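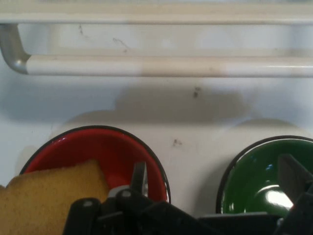 Flaloma Neighborhood Choir
Minutes of the spring general meeting
20/04/2025

Present: most of the altos and sopranos, a good showing from the tenors, and more basses than we have seen at a meeting in a long while. Apologies were received from the members who are away for the holiday, and from our accompanist, who had a family lunch to get to and sent a lemon cake in her place. The chair thanked her for it and it was gone before item 2.

1. Opening

The chair welcomed everyone and said how nice it was to see people sitting down and talking to each other for once, as at rehearsals we are always packing up in a hurry. A special hello was given to the new members who joined after the winter concert. They were invited to speak up as much as they liked, and several of them did.

2. Minutes of the last meeting

These had been sent around by email. One correction: the solo in the second half of the winter concert was listed as belonging to the sopranos, and it was sung by an alto. The altos asked that this be put right with some feeling, and it has been. With that change the minutes were accepted.

3. Matters arising

The lost music folder has come home. It had been in the trunk of a member's car under a picnic blanket since last summer, and it has all its pages.

The piano was tuned as agreed. The tuner told us that the lower octaves are in better health than we deserve and that the pedal will want looking at before winter. It was agreed to ask for a price on the pedal now so that it doesn't come as a shock later.

The letter to Gisach about joining their singing day was sent and a very friendly answer came back. See item 5.

4. Looking back at the winter concert

We had 200 people through the door, which is the biggest audience the choir has had in its present home. There was a good deal of happy talk about this, and the minutes can only give a taste of it. The opening carol was felt to be the best thing we did. The walk-on was felt to be the worst. Half of the second row went left and the other half went right, and the basses ended up behind the sopranos with no way of getting out again until the break.

It was suggested that we practice walking on and off at the last two rehearsals before any concert, with folders in hand and in our real shoes. The director said she would be delighted, and that she has been asking for this for years. Agreed.

A member of the audience had written to say that she could not hear the words in the Latin piece. After some discussion it was felt that this was fair. The director will give ten minutes of each warm-up to consonants between now and the summer.

The ticket money, once the hall and the printing had been paid, left us comfortably ahead. The full accounts were passed around on paper and nobody had a question, though one tenor asked for a copy with bigger numbers.

5. The June trip to Gisach

This took up the largest part of the meeting, and rightly so. The Gisach choir holds a singing day each June and has invited us to come over, learn a piece with them in the morning, and sing it together in the late afternoon for whoever turns up to listen. They have room for 40 of us and will give us lunch. We are asked to bring desserts.

Travel: there was a long and good-humored discussion about the bus against private cars. The bus would cost more but would mean that we all arrive together, and several members don't care to drive that road, especially coming home with the sun in their eyes. Others pointed out that the last time we hired a bus it waited for one person at every stop. On a show of hands the bus was the clear favorite. It will leave from the library parking lot and will not go back for anyone, and the chair asked that this be written down in so many words.

Music: the shared piece is called "Palaniappan," a setting for 4 voices in a fairly gentle key. The director has seen the score and says it looks harder than it is, with the exception of the middle page, where the tenors have a run that is every bit as hard as it looks. Copies will be handed out at the next rehearsal. Please write in pencil only, as they are on loan from Gisach and have to go back clean.

We have also been asked to sing something of our own. Three songs were put forward from the floor — the river song, the lullaby from last spring, and the fast one with the clapping. The river song had the most friends. The director will make the final choice after hearing how it sits without the piano, as there may not be one outdoors.

Clothes: black bottoms, any plain bright top. It was asked whether orange counts as plain. It does.

Desserts: a sheet went around the room and filled up quickly. There are at present a great many brownies and hardly any fruit. If you put yourself down for brownies and could be persuaded into strawberries, please tell the secretary.

6. Rehearsal evenings

Some of the newer members find the present start time hard to manage after work, and a few of the longer-standing ones do not like getting home late. We went back and forth on this for quite a while, everyone being very considerate of everyone else, which does make it slow. In the end it was agreed to start a quarter of an hour later and to shorten the break, and to try that until the summer. The break will still have cookies in it.

It was also asked whether the notices could come at the beginning of the break, when people are listening, and not at the end, when they have their coats on. Agreed.

7. Music library

The cupboard is full. The librarian has gone through the top shelves and found pieces that no one now in the choir remembers singing, along with roughly 3 boxes of loose pages belonging to nothing in particular. She asked for help on a free afternoon, and four people put their hands up at once. Anything complete but unwanted will be offered to the Jidach youth chorus, who are always short of music. Anything incomplete will go in the recycling, apart from the handwritten arrangements, which must be kept whatever state they are in.

8. Subscriptions

To stay as they are for another year. This was proposed, seconded and agreed almost in one breath. Members who would find it easier to pay in installments have only to have a quiet word, as always.

9. Any other business

A request was made for lozenges to be unwrapped before the singing starts. The chair supported this warmly.

One of the altos offered to run a sight-reading hour for anybody who would like a bit more confidence with the dots. It would be relaxed, with tea, and you would not be asked to sing alone. There was a lot of interest and she will suggest an evening by email.

Thanks were given to the kitchen team, to the people who put out the chairs, and to the director for her patience with us through a long winter of colds. She was given a potted hyacinth, and said a few words about how far the choir has come in its listening, and that she would rather have a choir that listens than one that is loud. The basses promised to think about it.

The meeting closed with the lullaby, sung from memory for the most part.

Actions

Chair: confirm numbers and lunch with Gisach; book the bus.
Director: choose our own piece for the singing day; fit walking on and off into the last rehearsals.
Secretary: dessert list; email the new start time to all members, including those who were away.
Librarian: set an afternoon for the cupboard; write to Jidach.
Accounts: get a price for the piano pedal.

Next general meeting: in the fall, date to be sent out once the hall calendar is ready.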